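Chapter 4: Software and Results

4.1 Structure of the control program

The control software was split into four processes: camera input, segmentation, approach planning and hand control. They pass messages over the Pavik message layer, which was already in use in the lab when the project began. Each process can be restarted without stopping the others. This saved a lot of time in February, when the segmentation process was crashing on most runs.

Sheila Yeoman wrote the planner and the hand control. Kelly Bramwell wrote the segmentation and the logging tool. The original plan was to use the Haslam grasp library for contact points, but it expects small closed objects that the fingers can wrap around. A large panel gives it nothing to close on and it returned an empty list each time. We replaced it with our own edge search, described in 4.2.

The planner runs at 30 Hz and the hand controller at 235 Hz. Between planner updates the controller holds the last target and only changes finger torque. If no new target arrives for 13 planner cycles the hand stops where it is and the operator has to confirm before it moves again.

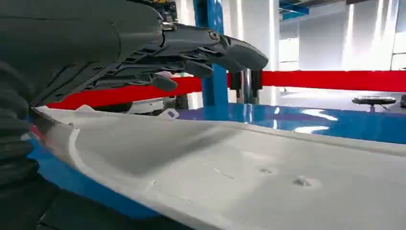
4.2 Finding the edge of the panel. The segmentation gives a mask for the panel, and the edge search then looks for the longest straight boundary in that mask. In the wrist view this should be simple, as the top edge of the white panel runs in one long line against the blue floor. The problem is at the right, where the floor reflects the lights in bright streaks and the wall behind is nearly as pale as the panel. Our first version used a brightness threshold and often joined the streaks to the panel. The second version used colour as well, which fixed most of the floor errors but not the wall.

The final version adds a depth check. Any pixel in the mask that is further away than the fitted surface allows is removed before the line is fitted. The fit uses a curved surface with 2 free parameters, as a flat plane cut off the raised end of the panel. Small clips and tabs along the edge are treated as outliers and left out of the line, but they are passed to the planner as areas the fingers must avoid.

4.3 Masking the hand

The hand covers a large part of the wrist view, and its shadow falls on the panel. We render the hand from its joint angles and remove those pixels before segmentation. The forearm cover is flexible and does not match the rigid model, so it is removed with a fixed mask drawn by hand. The shadow is not handled at all. It sometimes splits the panel mask in two, and the edge search then picks the larger piece.

4.4 Problems remaining

The joint angles and camera images are stamped by different clocks. At slow speeds this does not matter, but in fast approaches the rendered hand lags behind the real one and leaves a thin strip of finger in the mask. We tried a constant offset, which helped on the Koltholm test set and made the Porholm set worse. A shared clock would be the proper fix.

The logging tool writes every message to one file, and replaying a long run means loading all of it into memory. Splitting the log by process is listed under further work in Chapter 6.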